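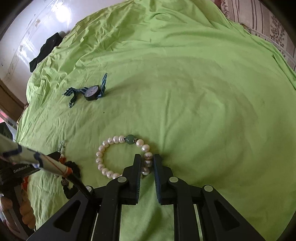 Montre, bracelet textile rayé, sur drap vert.

Catégorie : Carnet d'atelier > Mobiles et tablettes

Janvier 2022. Téléphone Gero d'entrée de gamme, suite. Batterie remontée, vis de capot remises sauf celle sous l'étiquette (filet foiré, à reprendre). Charge complète au bloc Zaugg : 176 min, écran éteint, mode avion. Température du capot non relevée.

Veille, SIM Driltari insérée, Wi-Fi coupé : perte de 28 % en une nuit. Trop. Le journal montre des réveils du modem à répétition, toujours après un changement de cellule.
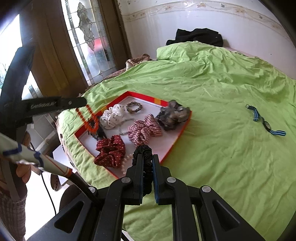 Même essai refait en forçant la 3G : les réveils s'espacent nettement, mais l'appel entrant met plus de temps à sonner. À départager avec une autre SIM avant d'accuser le firmware.

Stockage : 765 Mo libres après mise à jour des applis système. La messagerie refuse les pièces jointes sous ce seuil, message d'erreur sans code. Cache vidé, aucun effet. Désinstaller le clavier tiers et recommencer.
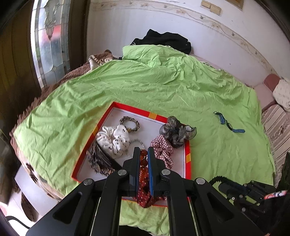 Photo : Lorenz Berchtold / atelier de Sitville

Audio : micro principal correct, haut-parleur saturé au-delà du cran 5. Grille nettoyée à la brosse sèche, pas d'amélioration. Membrane à commander.

À faire : boucle de 30 appels automatiques, écran éteint, relever les échecs. Lorenz garde le second exemplaire non ouvert comme référence, ne pas le mettre à jour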